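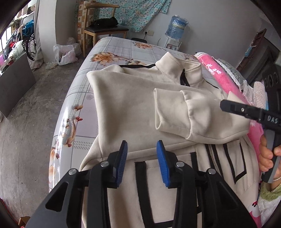

Skiltell Home Tasks Team, Laundry and Linens Group

Folding tips from someone who folds for a living now (sort of)

Hoodies are the garment everybody asks me about, so I'm starting there. I record folding examples with a pair of hand-held grippers, and the learning system gets to watch every one of my good folds and, sadly, plenty of my bad ones. My folder stands at 1,772 clips as I type this, and I've picked up a few habits I now use on my own laundry too!

Spread it out all the way first. A bed is great for this, and a table works if the sleeves don't hang off. Smooth the body from the collar down with the side of the gripper before you hit record. Once you're recording, leave the lumps alone unless fixing lumps is part of the task (there's a separate list for that one, ask Tetsuya Onishi).

Sleeves go in before anything else. I bend the sleeve back over the body so the cuff lands near the middle, and I pinch at the cuff, where the ribbing gives the pads something to bite. Pinch higher up and the fabric just slides around. Go slow when you open the fingers or you'll drag the cuff right back where it came from. Ask me how I know.

Zippers. Ugh. A metal zipper is stiff and it wants to spring back, so grab an inch or so to the side of it and fold along it if you can. Same with drawstrings and loops at the neck: tuck them in early, or they'll snag on a finger halfway through and there goes your take.

Take the hem up last. Hover with both grippers open just over the hem, close them together, lift a little, then carry it toward the collar. Jianguo Liao does this in one long sweep and it looks lovely. I do it in two. Both are fine as long as you don't stop dead in the middle and think about dinner.

Patterned sheets are welcome, plain sheets are welcome, and please change them now and then. We want light clothes on dark bedding, dark on light, stripes on flowers, whatever you've got in the closet. My first 96 clips were all on one blanket and I had to go back and do a bunch over.

If a fold goes wrong, keep going and fix it with the grippers. Don't reach in with your bare fingers! A clumsy save is a perfectly good example, and we tag it "recovered" in the notes. If the whole thing lands on the floor, stop, shake it out and start a new clip.

Wipe the pads with a barely damp cloth when they get fuzzy. Fleece is the worst for this. I keep a lint roller by the bed for the clothes and a cloth for the pads, and I do both between batches.

Towels are next, and then fitted sheets, which I'm putting off.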